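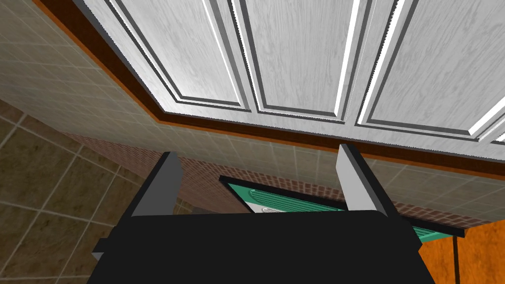 *Cozinha simulada: a garra de dois dedos aberta, com uma peça verde-azulada em forma de tabuleiro por trás e os armários brancos por cima.*

**Arrumar a cozinha ainda dá luta às máquinas**

Confesso que fui ver os resultados da Kuvura a pensar na minha própria bancada, que ao fim do dia mete medo. A empresa passou a primavera a testar tarefas domésticas em simulação e publicou em junho os números do Tellano, o programa que decide onde a garra vai, quando fecha e quando desiste. Queria muito que fossem melhores!

Foram 370 tentativas, distribuídas por 36 cozinhas virtuais, todas com disposições diferentes. Levar uma caneca de um lado ao outro da bancada já sai quase sempre bem (e eu, que parto uma por mês, fico caladinha). O pior é tudo o que seja largo, baixo e esteja encostado à parede. Para tirar um tabuleiro de debaixo dos armários de cima, o Tellano precisou, em média, de 11 minutos. Eu faço isso com o telefone preso ao ombro.

Falei com Yvette Gagnon, que coordena os testes, e ela não tentou vender-me milagres. «Pegar é a parte fácil. O que nos estraga as contas é chegar lá sem bater em nada e depois sair pelo mesmo caminho com a peça na mão», explicou-me. Perguntei-lhe quando é que isto me lava a loiça. Riu-se – e mudou de assunto para as gavetas, que pelos vistos são outro drama.

O que se segue interessa-me mais do que os gráficos. A Rarness, que vende utensílios de cozinha, quer experimentar o sistema na reposição de prateleiras em duas lojas, durante a noite, com uma pessoa sempre por perto. Prateleira de loja tem as suas vantagens: as caixas são todas iguais e ninguém lá deixa uma frigideira por cima. Ainda assim, Gagnon avisa que passar da simulação para peças a sério costuma custar uma boa fatia da taxa de sucesso, e não quis adiantar valores.

Os testes nas lojas arrancam depois do verão. Já pedi para assistir a uma noite e estou à espera de resposta.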